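Clornoven Paper Stock Register

README for release 12, dated 20 July 2026

Overview

The Clornoven register is a table of physical measurements taken from uncoated and lightly coated sheet papers. It is meant for people who print, bind or repair books in small numbers and need figures that can be compared between mills. Each row is one stock in one weight and one shade. The register is kept by the Ondier print workshop and is released twice a year.

Release 12 holds 202 rows. It replaces release 11 in full. Row identifiers have not changed, so notes that refer to older identifiers remain valid.

Contents

stocks.csv – the main table, one row per stock
methods.txt – test conditions and equipment settings
withdrawn.csv – rows removed from the main table, with the release in which each was removed
shades.csv – shade names as used by the mills, mapped to the plain names used here
CHANGES – differences between releases

All files are UTF-8 with Unix line endings. Fields are separated by commas and text fields are quoted. Empty means not measured. Zero means measured as zero.

Fields in stocks.csv

id – five-character row identifier
mill_code – code for the supplying mill; the key is held in methods.txt
weight_gsm – weight in grams per square metre, measured, whole number
weight_label – weight as printed on the wrapper
caliper_um – thickness in micrometres, mean of the readings for that stock
grain – L for long, S for short, U for undetermined
finish – smooth, matte, laid, wove or felt
shade – plain name, see shades.csv
opacity – per cent, single sheet over black backing
curl – 0 to 5, after 12 hours at the test humidity
fold_md, fold_cd – double folds to failure, along and across the grain
notes – free text

The measured weight often differs from the label. Use weight_gsm for any calculation of spine width. The label is kept only so that a stock can be found in a supplier's list.

Grain was settled by the strip test and checked by damp curl. Where the two tests disagreed the row is marked U. In release 12 this applies to 13 rows, most of them heavy felt-marked stocks.

Conditioning

Sheets are unwrapped and left in the test room before any reading is taken. Room humidity is logged, but the log is not part of this release. Rows measured before the Bowen hygrometer was fitted carry the note "pre-B" and should be treated with care where curl is concerned. Caliper and weight in those rows have been measured again and are sound.

Shade

Shade names are assigned by eye under a daylight lamp against a fixed set of reference chips. No instrument readings are given. Pale greys and blue-whites are the hardest to place, and two people will often put the same sheet one chip apart. The mapping in shades.csv is therefore a finding aid and should not be used for colour matching.

Matte stocks also shift in apparent tone with the angle of the light. Assign the shade from the evenly lit part of the sheet.

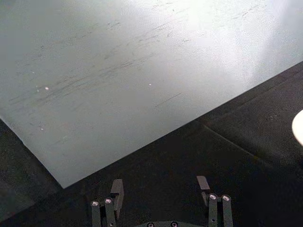 Pale grey sheet, matte surface, on a dark tabletop. Glare lightens part of the sheet; the rest reads cooler.

Known problems

Opacity is missing from 69 rows. The sheets for these had been trimmed too small for the backing plate.

Fold counts for laid papers are less repeatable than for wove. Differences of a few folds mean nothing.

Mill code K was used for two different suppliers up to release 9. It has since been split into K1 and K2. Spreadsheets built on older releases will need editing by hand.

The curl scale was redrawn in June and values of 4 and 5 were reassigned. See CHANGES for the list.

Loading

The Clavolitz imposition script reads stocks.csv directly and takes caliper_um as its default thickness. It ignores rows where grain is U unless the option allow-unknown-grain is set. Most spreadsheet programs will turn identifiers such as 03E12 into numbers, so import the id column as text.

Corrections

Send corrections with the row identifier, the value you measured and the method used. Corrections without a method are filed but not applied.

Terms

Free to copy and adapt for any purpose. Please cite the release number.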